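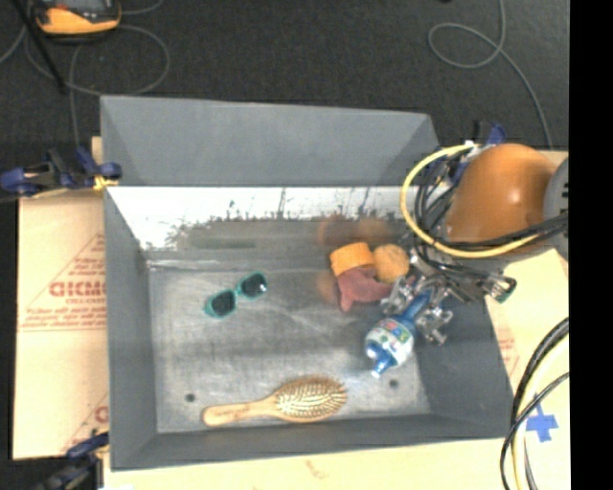 Gray bins, mixed small items – divider or no divider?

Posted in: Storage and Sorting > Bins, Totes, Trays

plodov_shelf
9 March 2026

Looking for opinions on open bins with sloped walls. We sort unclaimed items for a community center in Mornthorpe. Everything that comes off the benches and out of the locker room goes into a large gray bin with a scuffed metallic gray floor, gets logged, and is then moved to a shelf by category. Last year's log closed at 2,109 items, of which 1,717 were small enough to hold in one hand.

The current load is typical: teal-green sunglasses, a wooden hairbrush, a blue and white bottle, a short orange cup-shaped thing, a light orange ball or possibly a fruit, and something soft in reddish maroon. None of these belong together. My question is whether to fit a divider or leave the floor open and sort faster.

Ekrem Karaca
Leave it open. A divider in a sloped bin never seats properly. The panel is cut square, the walls are not, and you get a wedge-shaped gap at each end. Small items go into the gap and stay there until somebody tips the bin.

If you need separation, use loose trays on the floor of the bin. Flunditz sells a shallow one with a rolled edge. Four fit in ours with room for a hand between them.

tallgrass_16
Disagree with the above. You can cut the divider to the wall angle. Take a strip of cardboard, trace the slope, transfer it to the panel. Ten minutes with a fine saw.

The bigger problem in that load is the sunglasses. They are lying lenses up, which is correct, but on a bare scuffed floor with a bottle in the same bin. Bottles roll. I would not put eyewear in there at all without a case or a sock.

Ekrem Karaca
A round bottle rolls on a flat floor with or without a divider. You have only shortened the distance.

tallgrass_16
Shortening the distance is the purpose of a divider.

mudroom_ledger
Two separate points.

1. The hairbrush. Ours go directly into a paper bag with the date on it. Bristles up or bristles down makes no difference to the brush, but they pick up lint from anything soft, and you have a soft item in the same bin.

2. The ball or fruit. Decide which it is before it is logged. If it is fruit it is not lost property, it is trash. We had a mandarin on the toy shelf through most of April.

plodov_shelf
Fair. I logged it as "ball, orange, textured" from a distance. Will check by hand.

On the sunglasses, the center will not pay for cases. A sock I can do.

Ieva Venckus
I ran intake at a swimming pool for several years, so here is what held up.

Sort by what damages what. Hard and heavy at one end, anything with a lens at the other, fabric in the middle as a buffer. No panel required. In your load that means the bottle and the brush to the right, sunglasses to the left, maroon item between them. At the moment the soft item is over by the back wall with the two orange things, where it protects nothing.

Also, fabric that looks dusty gets shaken out before it goes in. Grit on a metallic floor is what scratches lenses, more than any bottle does.

tallgrass_16
That works until the bin is moved. Then the buffer slides with everything else.

Ieva Venckus
We did not move it. The bin stayed put and the shelf trays came to it.

kettle_and_cord
Does the floor have holes? I can make out two small dark ones, one above the brush handle and one past the brush head. I would tape over them from underneath. Earring backs, coins and small screws will find a hole that size.

Ekrem Karaca
Check what the holes are for first. On the Güler bins they are drain holes, and taping them means wet umbrellas sit in their own water.

plodov_shelf
I have no paperwork for this bin. I can feed a wire through and see where it comes out.

Plan for now: no divider, two loose trays at the left end for eyewear and jewelry, a sock for anything with lenses. I will compare the damage column after 16 loads and post the numbers.

tallgrass_16
Log the bottle position as well. If it ends up against the trays more than once, cut the divider.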